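# Week 7 – Wrist views, domain randomisation and what the policy learns to ignore
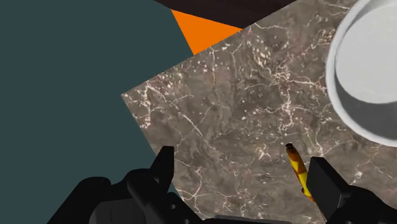
*Fig. 7.1. Simulated wrist-camera view. Target between open fingers, partly occluded by the right one; bowl at upper right.*

Reading: the Worku lab notes, sections 2 and 3 only. Tutorial problems are at the end. Bring your plots from last week.

## 7.1 Setup

The task is pick-and-place: grasp the small yellow object, lift it, release it over the bowl. The policy receives one wrist image per step plus joint positions, and outputs a change in gripper pose and an open/close command. It is trained by behaviour cloning on 516 demonstrations, all generated in the Flullden simulator. There is no real data in the training set for the baseline.

Notation is carried over from Week 5. Let *o* be the image, *q* the joint state and *a* the action. The randomisation parameters are written ξ and are drawn once per episode:

- counter texture and tint
- light direction and intensity
- camera pose offset
- target pose and bowl pose

Colours of the flat surfaces behind the counter are sampled separately. Fig. 7.1 has teal-grey, orange and dark brown in the background, none of which carries any task information.

## 7.2 Why the wrist view is hard

Three properties of the view matter for the analysis.

**Occlusion.** The lower end of the target is hidden behind the right finger. A wrist camera produces this routinely, and it gets worse as the gripper descends. A pose estimator that needs the full outline will fail here. A policy trained end to end may still act sensibly, provided similar views occur in the demonstrations.

**Texture.** The marble has fine white veins at a scale comparable with the detail on the target. Mekdes Beyene's ablation replaced the marble with a plain grey at training time and kept it at test time. Grasp success fell sharply, with most failures being closures on bare counter.

**Fixed foreground.** The fingers occupy a large, nearly constant part of each image. Their separation is already given by *q*, so the network has two sources for the same quantity. If the rendered fingers differ even slightly from the real ones, the two sources disagree on hardware.

## 7.3 Method

Two policies are compared. Policy A uses the baseline loss

L(θ) = E[ ‖π(o, q) − a‖² ]

Policy B adds a consistency term. Each simulator state is rendered twice, under ξ and ξ′, with object poses and camera pose held fixed and only appearance changed. The encoder outputs are then pulled together:

L′(θ) = L(θ) + λ E[ ‖f(o_ξ) − f(o_ξ′)‖² ]

Note that geometry must not differ between the paired renders. An early version by Crisóforo Bautista resampled the camera offset as well, and the encoder learnt to discard target position – a good lesson in checking what a loss is asking for.

The value of λ was chosen on held-out simulated episodes. Too large a value gives a collapsed encoder, which shows up as low variance in *f* across a batch. Plot this variance during training. It costs nothing and the total loss will not reveal the problem.

## 7.4 Results

Evaluation used 302 simulated episodes with unseen textures, then 80 trials on the Lisberg arm. Both policies were run from matched start poses.

Policy B was better in both settings, and the gap was wider on hardware. The remaining failures of B were mainly late-stage: correct approach, then a finger contacting the target before closing. Wumpini Mahama attributes these to occlusion in the last few centimetres of descent. Appearance consistency does not address that, as both renders hide the same part of the object.

A trial counts as a success only if the object comes to rest in the bowl. Rim contacts followed by a drop inside are counted. Lifts without placement are logged separately and should not be merged into the success column.

## 7.5 Tutorial problems

1. Show that a constant encoder minimises the consistency term. What stops this in practice, and for which λ does the argument weaken?
2. Suppose the camera offset is randomised in both renders but by the same amount. Is the objection in 7.3 removed?
3. Mask the fingers out of the input image and retrain Policy A. Predict the effect on simulated and hardware success before running it, and submit the prediction with the result.
4. Propose a change to ξ aimed at the late-stage failures. State what you would measure.

Problem 3 needs the cluster; book through Darius Dzene by Saturday.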